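Brisgate Night Ferry

The Brisgate Night Ferry is a seasonal passenger service between Brisgate and the island town of Rarow. It is marketed as a way to see Rarow in a day without paying for a hotel, a claim that travel writers have questioned.

Schedule

The boat leaves Brisgate at 10 p.m. and is listed as a six-hour crossing. Passengers may stay in their cabins until breakfast ends, and the return sailing leaves the same evening. The operator, Jirer Lines, calls this "a full day ashore." The figure counts time spent in line at the dock. 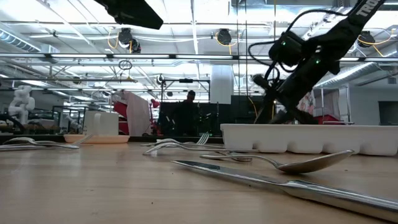
Service stops in March for repairs and has often resumed later than announced.

Cabins and fares

The ship has 46 cabins, 16 of them with a window. Advertised fares cover a reclining seat only. Bedding, breakfast and the shuttle into town are charged separately, and the total can come close to the price of a cheap room in Rarow.

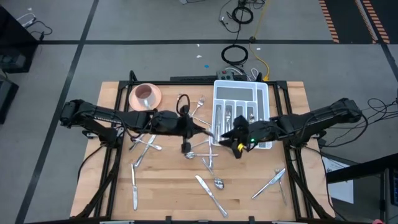
Reception

In her guidebook Slow Boats, Jurgita Vanags wrote that the trip "saves a night's lodging and costs a night's sleep." Jirer Lines has said that most passengers would sail again, based on a survey with 812 replies. It has not published the questions, or said how many forms were handed out.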